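Workshop Notes > Cells and Fixtures > Upkeep
Filed under: Bench Robots, Maintenance
18 Feb 2023 | By Asif Memon

The game cell at Skusholm has been returned to regular use following its winter overhaul. I have had charge of this cell for some time, and I set down the procedure in full for those colleagues at Zirnine who will be looking after the second one.

The cell performs a single task. The arm picks up a die, drops it into a metal bowl, reads the result and advances a pawn along a printed track. The forces involved are small, and for that reason wear tends to go unnoticed until the pawn begins to land across a dividing line.

The overhaul began with the base. The mounting plate dates from 2008 and was drilled for an earlier arm, so the present one sits on an adapter. Two of the adapter bolts had lost their torque. They were cleaned, refitted with thread-locking compound and marked with paint so that any movement may be seen at a glance. The finger pads were replaced at the same time. The old pads had hardened at the tips and no longer held a round pawn without a slight turn of the wrist.

Calibration follows any work on the base. The Arain routine supplied with our controller asks for 7 reference points, and I recommend that all of them be taken on the tabletop itself and none on the board. Paper lifts at the corners in dry weather. A point taken on a raised corner will introduce a height error into every move thereafter – a fault we lived with for most of October.

The layout of the table is as follows. The board goes toward the back, with the bowl beside it on the operator's right. The board need not be square to the table, as the software finds its angle at the start of each session. The bowl must, however, be clear of the track, or the wrist will pass over the rim on its way to the first squares. The pawn is placed on the star and the die is left in the bowl. Everything else is removed from the table, including pens, cups and the hex keys that I have myself left there on more than one occasion.

The curtain behind the table should be drawn fully before the lights are set. Exposure is then adjusted on the bowl, as brushed steel gives bright patches that may hide the pips of a pale die. If the reading is uncertain, lower the lamp before altering any value in the software.

Acceptance is by 200 consecutive turns without intervention. The Hernero log sheet is to be completed by hand and kept with the cell. Our first attempt after the overhaul was abandoned owing to a cable tie that caught the elbow cover. The second was completed the following afternoon.

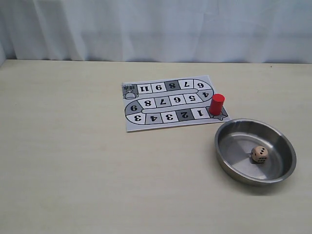

Routine care between overhauls is modest. The finger pads are wiped at the end of each working day, and the paint marks on the base are inspected every Monday. Boards are replaced when the print begins to wear on the squares. Spare dice are stored in the drawer beneath the controller, and any substitute should be of the same size – a larger die will require the grip width to be taught again.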